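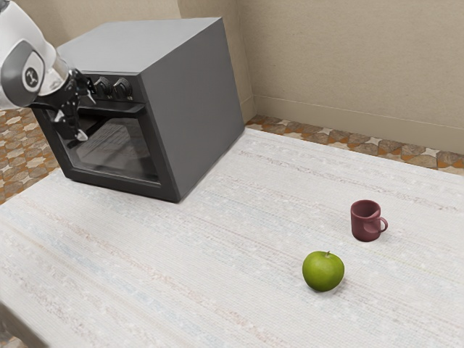
Østergaard Laboratory Reports Method for Predicting Real Robot Performance From Simulated Kitchen Tasks

CADGATE, Friday, October 1, 2021 – The Østergaard Laboratory for Robotics today announced the results of a study on whether a household robot's performance in the real world can be predicted before the robot is ever switched on. The method, named Goron, ranks competing control programs by running them in simulated tabletop settings and correcting the scores for known differences between the simulator and physical equipment. The work was carried out with Nimska, the Cadgate company that develops the simulation software used in the study.

Testing a robot control program on physical hardware is slow. Objects must be put back in place by hand after every attempt, parts wear, and small changes in lighting or camera position can make one week's results hard to compare with the next. Simulation removes most of these costs, but its scores have often been a poor guide to what happens on a real table. A program that opens an oven door without difficulty in a rendered room may miss the door entirely on a real one.

The Goron study set out to measure that gap and to reduce it. The laboratory built matched pairs of test settings, each consisting of a physical table and a simulated copy. The simulated tables hold a small oven and everyday items such as a mug or an apple, within reach of a single robot arm with a two-fingered gripper. Tasks include opening and closing the oven door, turning a control knob, moving one object next to another, and placing an object on top of the oven.

Each program under test controlled the arm from camera images and a short written instruction. The same programs were then run on the physical tables, under the same instructions and with the objects placed in the same starting positions. In total, the laboratory recorded 656 physical trials and 2,000 simulated trials across four control programs.

Before correction, the simulator placed two of the four programs in the wrong order. After correction with Goron, the order of the programs in simulation matched their order on the physical tables. The result held when the analysis was repeated with three different sets of background textures on the simulated walls, floors and tabletops.

"The purpose of this work is to let research groups decide which programs deserve time on a physical robot," the laboratory said in a statement. "A simulated score will always be an estimate. Our results show that the estimate can be good enough to guide that decision, provided its errors are measured and reported along with it."

Goron has two parts. The first adjusts the simulated arm so that its joints respond to commands in the same way as the physical arm. To do this, the laboratory recorded short movements on the hardware, replayed the same commands in simulation, and tuned the simulated joints until the two paths agreed closely. The second part deals with appearance. The colors and surface patterns of the simulated room are varied between trials, and the method records how strongly each program's success depends on those changes. Programs that are easily disturbed by a new floor pattern or a different tabletop receive a lower corrected score.

The second adjustment proved the more important of the two for tasks involving mugs, fruit and other small objects. For tasks involving the oven door, accurate joint response mattered more. The door must be pulled along a fixed arc, and an arm that lags slightly behind its commands tends to lose its grip on the handle before the door is fully open.

Nimska supplied the rendering and contact software and prepared the appliance models, including their hinges and knobs. "Appliances with moving parts have been a weak point for simulated testing, and the study gave us a clear list of what needed to be improved," the company said. Changes made during the project have been included in the current version of its software.

The laboratory noted several limits of the study. All trials used one type of robot arm. The objects were rigid, and the method has not been tested with cloth, liquids or food that changes shape when held. The correction also requires a modest number of physical trials for each new robot, so hardware testing is reduced but still needed. The published results compare programs with one another and should not be read as a measure of how safe or reliable any of them would be in a home.

A further round of trials is planned. It will add tasks with more than one step, such as opening the oven, placing an object inside and closing the door again. The laboratory also intends to examine whether a correction measured on one arm can be carried over to another of similar size. First results are expected in December.

The study report, the simulated settings and the trial records are available free of charge to universities and nonprofit research groups. Commercial users may request access through Nimska. Groups that wish to submit a control program for the next round of trials should contact the laboratory's program office in writing and include a short description of the program and the camera input it requires.

About the Østergaard Laboratory for Robotics
The Østergaard Laboratory for Robotics conducts research on robot learning, grasping and test methods. The laboratory is based in Cadgate.

About Nimska
Nimska develops simulation software for robotics research and industrial automation. Its offices are in Cadgate.

Media inquiries: Press Office, Østergaard Laboratory for Robotics, Cadgate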